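Chapter 6
Planning and Budgeting for Robotic Equipment
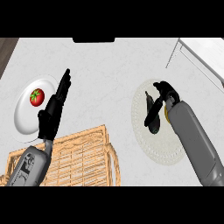

Should an organization buy the robot first and decide on its tasks afterwards?
The tasks should be settled first, in writing, and the equipment chosen to suit them. A purchase made in the other order tends to be paid for twice: once at the time of sale, and again when grippers, guarding and software are added to make the machine fit work it was not selected for.

6.1 Purpose of this chapter

Earlier chapters dealt with how robots move, sense and are programmed. This chapter is concerned with the decisions that come before any machine is delivered. It is written for students who will one day prepare an equipment request, sit across the table from a supplier, or be asked by a manager what a proposed system will cost over its working life.

On completing the chapter, the student should be able to prepare a task statement, separate the purchase price from the cost of ownership, compare supplier quotations on a common basis, and draw up a simple schedule from approval to first use. The method applies equally to a single arm on a bench and to a larger installation. Simulation is treated in section 6.4 as a planning tool with its own costs.

6.2 The task statement

A task statement is a short document, normally no longer than 3 pages, that records what the equipment must do. It names the objects to be handled, their size and weight range, how easily they are damaged, and where they must be placed. Handling soft produce and handling machined parts may call for arms of similar reach but very different hands, and the hand can account for a large share of the budget.

The statement should also record what the equipment will not be asked to do. Bimla Bajpai, whose planning worksheets are used in the exercises for this course, requires each team to list excluded tasks on the first page and to have the list signed by the person holding the budget. Additions requested after signing are priced separately.

Where two arms are proposed, the statement must say which tasks need both arms at once. If the arms will only ever work in turn, a single arm should be priced as an alternative.

6.3 Purchase price and cost of ownership

The quoted price of a robot seldom includes everything needed to run it. The following items are commonly left out of first estimates:

End-of-arm tooling, including spare fingers and pads
Mounting, guarding and floor or bench preparation
Electrical work and compressed air, where required
Software licences and their yearly renewal
Operator and maintenance training
Calibration and inspection
Disposal or trade-in at the end of service

Consider the Skokari packing centre, which is used as the running case in this chapter. The centre received quotations from two suppliers, Gronitz and Fotness. The Gronitz quotation was lower, but tooling and training were shown as options on a separate sheet. The Fotness quotation included both. Once the two were set out on the same worksheet, the options had added almost 40 per cent to the Gronitz figure, and the order of the two bids was reversed.

Students should note that the lower bid was not misleading. The request sent to the suppliers had asked only for "a robot system, installed," and each firm had read the phrase in its own way.

6.4 Budgeting for simulation

Many purchasers now test a layout in simulation before committing funds. Reach, spacing between arms and the position of work surfaces can be studied at modest expense. Grip on soft or uneven objects is harder to model well, and a budget should keep money aside for physical trials. In the Skokari case, 190 hours of staff time were set aside for modelling, and a further 14 days for trials at the Kushwaha test facility.

Staff time belongs in the equipment budget even when no invoice is issued for it. The hours should be entered at the organization's usual internal rate and reviewed when the trials end.

6.5 Scheduling the purchase

A schedule begins with the date on which funds are approved and works forward through tendering, delivery, installation and acceptance. At Skokari, approval was given on July 5, 2019, and the tender closed in September. Delivery times were taken from the written bids. The next section sets out the full schedule and the acceptance tests attached to each payment.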